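Resting steak: how long, and does it matter?

Home > Cooking and Kitchen > Meat and Poultry
405 views

pryor_lane
I've been cooking steak at home for years and always left it for five minutes under foil before cutting. My brother-in-law came to stay last week and told me this was a waste of time, and that all I was doing was eating cold steak with a soggy crust. He cuts his straight out of the pan. We had a bit of a row over it.

I normally buy rump or sirloin, about an inch thick, and cook it in a heavy pan with a bit of oil. Butter near the end if I remember. What do people here do? I'm interested in thin steaks as well, as that's what the local shop mostly has.

keith_mahuika
Five minutes for an inch thick steak is fine. I go up to ten for anything thicker. I don't use foil as it traps the steam and that softens the outside. A warm plate does the job.

For thin steaks I don't bother. By the time I've got the chips out of the oven it has had its rest anyway.

Bedier
I'm with your brother-in-law. I rested steak for a long time on the grounds that everybody said to, then I stopped and couldn't taste any difference. Some juice runs out on the plate. You mop it up with a bit of bread or a potato. It hasn't gone anywhere, it's still your dinner.

What I did notice was that the crust stayed crisp.

Isla A
Bedier, do you use a thermometer? I think that's where most of the disagreement comes from. A steak carries on cooking after it leaves the pan. If you take it out at the temperature you want to eat it at and then rest it, it ends up overdone. People then blame the resting. You need to take it out a few degrees early.

If you cut straight away you have to cook it right up to the temperature you want. Both ways work, but you can't swap one for the other without changing when you stop.

Bedier
No thermometer. I press it with my finger.

Isla A
Fair enough. I could never get the finger thing to work, every cut feels different to me. I got a cheap probe and I've stopped ruining fillet.

Nurnarer
Moderator here. We had a long thread on this last February, which is now locked but still readable in the archive. It ran to 1,947 posts and a good part of it was about salt. Please try to keep this one to resting.

pryor_lane
Thanks, I had a look at the old thread and gave up at page four. Isla's point makes sense of something. My steaks often come out more done than I wanted, and I'd put that down to the hob.

Keith, when you say a warm plate, how warm?

keith_mahuika
Warm enough that you'd notice when you picked it up, but you wouldn't need a cloth. I stand mine on top of the grill while the pan is going. A wooden board is all right too if you haven't got room. It doesn't pull the heat out like a cold china plate does. 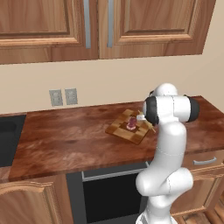

The only thing I'd say against a board is that the juice runs off on to the worktop if there isn't a groove cut in it. I put a folded tea towel underneath.

ataahua_t
I use a wire rack over a baking tray. The underside doesn't sit in its own juice, so you keep the crust on both sides. Then I tip whatever is in the tray back into the pan with a splash of water and pour that over. It's an extra thing to wash up but the tray is usually out anyway.

I do agree with Bedier that people rest things for far too long. I was given a steak at somebody's house that had been sitting for twenty minutes and it was stone cold in the middle of the plate.

Định Giáp
Is nobody going to mention slicing? If I'm cutting the steak up for a salad or noodles I always rest it, and for longer, maybe ten minutes. It slices more cleanly and the bowl doesn't fill up with pink water. If I'm eating it whole with a knife and fork, I don't wait. You are only cutting one mouthful at a time, so the rest of it is resting on your plate while you eat.

Bedier
That's a better way of putting what I was trying to say.

Isla A
I agree with Định about slicing. I don't agree that it makes no difference on the plate. A thick steak straight from the pan has a hot outer band and a cooler middle, and a few minutes evens it up. With a thin one I'd accept there's nothing in it.

Keltia
My mum took the meat out of the fridge an hour before and said that did more good than anything you did afterwards. Does anyone still do that?

keith_mahuika
I used to. I put a probe in one after half an hour on the side and it had hardly warmed up at all, so I stopped. Drying it with kitchen paper made far more difference. A wet steak won't brown.

Keltia
I'll still do it, if only out of habit. I do dry it as well though.

shayne.mck
Butcher's lad for six years, so for what it's worth: buy one thick steak between two people instead of two thin ones. Ask for it cut to an inch and a half. It costs the same by weight. You get a proper crust without the middle going grey, and then the resting is worth doing. Rump is fine for this. Take it across the grain when you share it out.

If the shop only has thin ones, get the pan very hot, a minute or so each side, and eat it.

pryor_lane
I tried it both ways tonight. Two sirloins from the same pack, one cut straight away and one left for five minutes on a warm plate with no foil. The rested one left less juice behind when I cut it. The crust was a bit better on the other one. My wife preferred the rested one and I couldn't pick.

So no foil from now on, and I'll look for a thermometer. I haven't told the brother-in-law yet.

Isla A
Good test. Did you take the rested one out earlier?

pryor_lane
No, same time. I forgot. It was a bit more done, now you mention it.

Isla A
Then try it again with that one out a minute sooner.

ataahua_t
And use the rack.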